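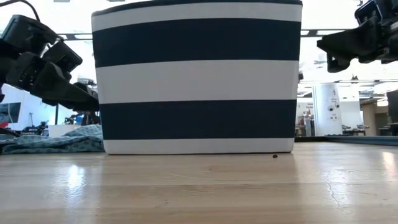
Kumiko Okabe

Gripper trials at Studgate, June

We spent most of June comparing finger sets on the two-arm table. The job was packing first-aid and medicine items into a striped fabric bin. A soft-sided bin makes a fair test, as the walls give when a finger leans on them and a grip that works over a hard tray can fail at the rim.

The Tolard fingers are short and stiff with a pointed tip. The Uchida set is longer and has more flex. We ran 336 picks in all, using the same arms and the same controller settings for both. Fingers were swapped after every 40 picks.

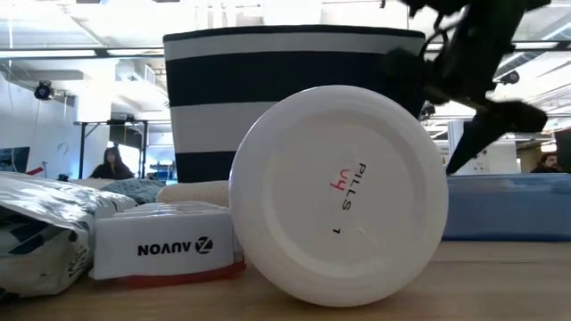
Do you need a different gripper for each item?

One finger set can cover most of this list if the opening is wide enough. Flat boxes are the hard part, and a change of approach angle helped there more than a change of fingers did.

Small bottles gave us the clearest result. The Uchida fingers held them when the arm came in off center by 5 mm. The Tolard fingers tended to push them over.
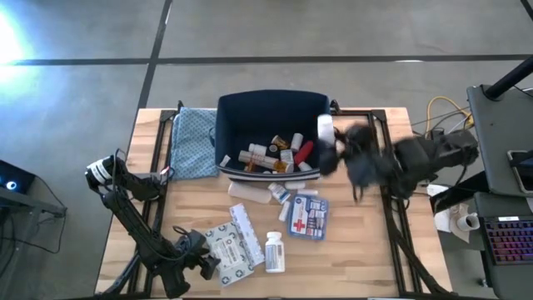

Placing was slower than picking with both sets. The arm has to clear the rim, lower the bottle and open without knocking what is already in there. We cut the travel speed for the last part of the move and left it that way for the rest of the trial. Haruto Furukawa also moved the release point closer to the bin wall, and that saved a few retries.

The wrist cameras did better than the fixed ones at close range. They do lose sight of the fingertips when the light is strong, so we dropped the exposure 3 steps and retuned the color.
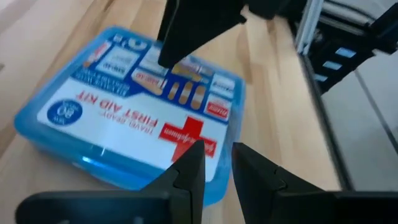
Bastien Picard wrote in to ask whether tip wear had been logged, as his Tolard pads went smooth early and began to slip on glossy plastic. We had not logged it. We will check the pads at each swap in the next round, which also adds a shorter Uchida finger from the Lanham shop.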